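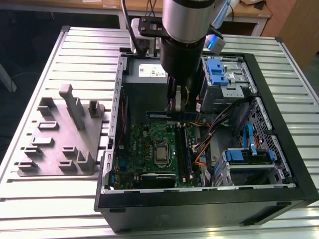
Pronarport Publishes Setup and Care Routine for Its Desktop Computer Cell

TIDDALE, December 28, 2018 - Pronarport has released the written setup and maintenance routine for the robot cell it uses for work on desktop computers. The 19-page document covers the table, the printed fixtures, the gripper and the wrist cable, and can be requested by repair shops and training centers.

The routine was put together by cell technician Povilas Jaunzems, who has looked after the cell since September. It replaces a set of handwritten notes kept in a binder next to the controller.

Setup starts with the table. The slots are brushed clean, the fixture plate is put down and squared to them, and the computer case is laid on its side with the open side up. The arm is then moved by hand at low speed to four reference points on the case frame. If any point is off, the case is moved and the check is repeated. The program is left alone.
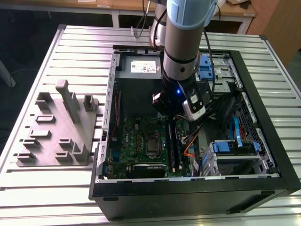 The arm over an open desktop tower, with the gray parts fixture on the table to the left.

"Most of our lost time came from a case that was sitting a little crooked," said Jaunzems. "A memory slot doesn't leave you much room. Now we check the case first and touch the program last."

The maintenance section deals mainly with the gripper. Finger screws are checked at the start of each shift, and finger faces are wiped and looked over for wear. The cable is followed from the wrist up to the top of the arm with the robot stopped, then once more at slow speed. Any rubbing is written in the log. 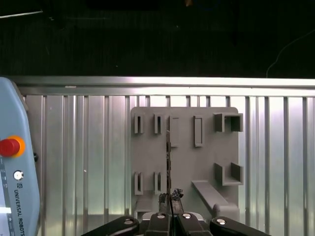 Photo: Pronarport / Baptiste Deschamps

Printed holders have their own page. Plates are checked for cracks at the foot of each raised holder, and a cracked plate is reprinted whole. Gluing is not allowed. The emergency stop is tested before the first run of the day and after any repair.

Flanska, which prints the plates, will supply the drawing files along with the routine. Olatunji will handle orders for spare fingers and screws. Prices for spares have not been set.

About Pronarport
Pronarport builds and services small robot cells for electronics repair. The company is based in Tiddale and has 13 employees.

Press contact: Baptiste Deschamps, Pronarport, Tiddale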